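How to Learn a Fiddle Tune by Ear

2 Nov 2019
By the Fliltari tune page

If you've been leaning on sheet music for years (I certainly did!), learning by ear feels like stepping off a dock in the dark. Start small. Pick a tune you already hum in the car, something with two short parts, and listen to it for a couple of days before you even open the case.

When you do sit down, sing the first phrase out loud, find the note it starts on, and hunt around until your fingers agree with your voice. Most reels run 32 bars, but so much of that is repeats that you'll have far less to learn than you feared.
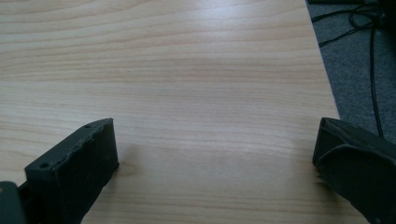 Wood grain on a pale tabletop.

Now slow the recording down. I set mine to 112 beats a minute at first, and slower still for the fussy bits – take it as slow as you like! Play one phrase, stop, play it back, and go on to the next only when the last one comes without thinking.

Leave the tune alone overnight and try it cold in the morning. I picked up "Betton Lane" this way last January, and the second part wandered off on me for a good week before it came home to stay.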